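Electronic Measurement, Unit 7: Choosing and Using Low-Level Signal Equipment

Notes to accompany the February lecture. Students are expected to have read these before attending the laboratory class.

Scope of this unit

The earlier units dealt with signals large enough to be measured directly with a bench multimeter or an ordinary oscilloscope. This unit is concerned with signals that are too small for that treatment: the output of a thermocouple, the voltage across a low-value shunt resistor, or the signal from a strain gauge bridge. In each case the quantity of interest may be no larger than the unwanted voltages produced by the leads, the connectors and the surroundings.

Students should be able to choose a suitable voltage amplifier for a given source, connect it properly, and state with reasons how far the result can be trusted.

Source resistance and noise

Every resistor produces a small random voltage, known as thermal noise. It depends on the resistance, the temperature and the bandwidth over which the measurement is made. It cannot be removed by better design of the amplifier, and it therefore sets a lower limit on what can be detected with a given source.

The amplifier adds noise of its own. Manufacturers usually state this as two figures, an input voltage noise and an input current noise. The voltage noise matters most when the source resistance is low. The current noise flows through the source resistance and so becomes more important as that resistance rises. An amplifier with an excellent voltage noise figure may be a poor choice for a high-resistance source, and students regularly lose marks in the written paper by comparing one figure only.
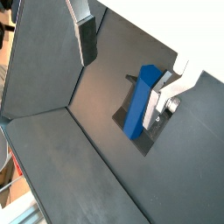

Does reducing the bandwidth always improve the measurement?

It reduces the noise, but it also slows the response. Halving the bandwidth lowers the thermal noise voltage by a factor equal to the square root of 2. If the signal itself contains rapid changes, these will be lost with the noise, and the bandwidth should be set no lower than the signal allows.

Gain and overload

Gain should be placed as early in the chain as possible, so that noise added by later stages has little effect. There is a limit to this. A large steady offset at the input, or mains pick-up at 50 Hz, may drive the first stage into overload before the wanted signal has been raised to a useful level. An overloaded stage may still produce an output that looks reasonable on a display, particularly if it is followed by a filter. The overload lamp on the Grumlow amplifiers in the teaching laboratory responds to the first stage as well as the output, and should be checked at each change of setting.

A gain of 83, obtained from a simple resistor pair, is used in the worked problem in the lecture. Students should confirm for themselves that a steady offset of 12 mV at the input then gives very nearly 1 V at the output, and consider what this leaves for the signal on a supply of plus and minus 5 V.
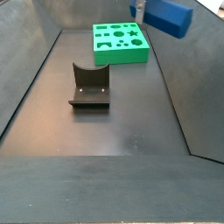 The usual remedy for a steady offset is a.c. coupling, in which a capacitor blocks the constant part of the input. This is satisfactory for signals that vary quickly. It is not suitable for slow measurements such as temperature, where the constant part is the quantity required. In such cases the offset must be measured with the input shorted and subtracted, and the check repeated at intervals because the offset drifts as the equipment warms up.

Earthing and leads

A signal lead and its return should be kept close together, preferably as a twisted pair inside a screen. The screen should in general be connected at one end only at low frequencies. Where two instruments are each connected to mains earth and also to one another, a loop is formed, and any changing magnetic field passing through it will produce a voltage in series with the signal. A differential input reduces the effect but does not remove it entirely.

Calibration and hired equipment

Many laboratories hire or buy used equipment. The calibration certificate should be read for what it covers: a certificate for gain accuracy says nothing about noise. Before the Zusia preamplifiers were accepted for this course, their input noise was measured in the department with the inputs shorted, and the results are kept with the instrument log.

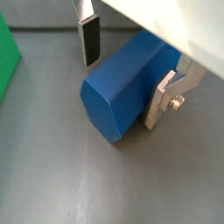

Ghazal Nazari has asked that one further point be added to this section. In her view a shorted-input test is necessary but can mislead, as it leaves out the current noise altogether. She recommends a second reading with a resistor fitted at the input, equal in value to the source to be used, and a comparison of the two.

This recommendation has been adopted for the laboratory class. Both readings are to be entered in the notebook, together with the bandwidth setting and the time of day.

Preparation for the laboratory

Bring a calculator and a bound notebook. Complete problems 1 to 7 on the sheet. Questions about the problems should be sent to Wilma Prins before the class.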